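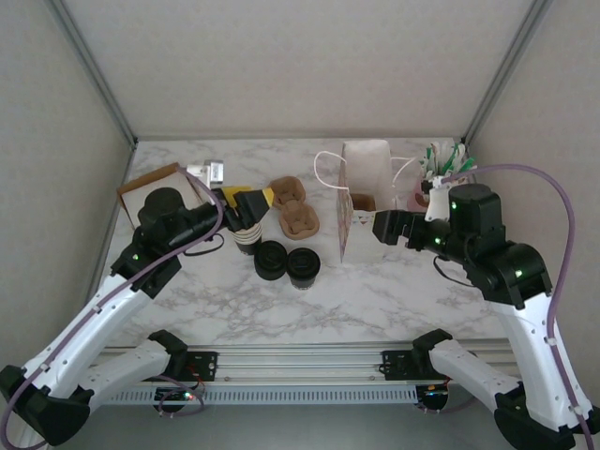
Most printed worktops sold in Britain carry a pattern that repeats. On a small table the repeat is never seen. On a kitchen run of 3,000 mm it often is, and once a buyer has spotted the same grey vein twice it is hard to stop looking at it.

The pattern starts as a scan of a real slab. The scan is cleaned, colour-matched and engraved on to a set of cylinders, one for each ink. The girth of the cylinder fixes the length of the repeat. Jollow, which prints decor paper for several board makers, runs most of its stone patterns on cylinders with a repeat of 1,000 mm, so a full-length top shows each vein three times. Its wood grains use the same tooling and give less trouble, as the eye expects grain to run on in straight lines.

Marble is the awkward case. Veins cross the sheet at an angle, and each one that leaves the end of the repeat has to meet its partner at the start of the next. The designer redraws the last strip by hand. If the join is too neat, the veins appear to step along the board at even spacing.

Digital printing removes the cylinder and with it the fixed repeat. Pasichnyk moved its marble range to inkjet in June and now holds 267 separate layouts on file. The drawback is ink cost, and the black is weaker than on engraved work, which shows in the darker stones.

Paper weight matters too. A 70 gsm sheet takes resin evenly and hides the board beneath. Thinner papers can let a brown core show through a white ground, giving a faint warm cast that shoppers tend to blame on the lighting.

Joints need care whatever the print method. Few fitters can match veins at a corner, because the pattern runs along one length and across the other. Istamine advises a plain upstand in the ground colour and a mitre placed away from the sink. It also supplies a drawing of each pattern at full size, so that the cut can be planned before the board is unwrapped.

Samples are a poor guide. A piece the size of a hand may hold one vein or none. Joker, a showroom chain, now lends half-length boards against a deposit, and asks customers to view them flat, at working height, in daylight.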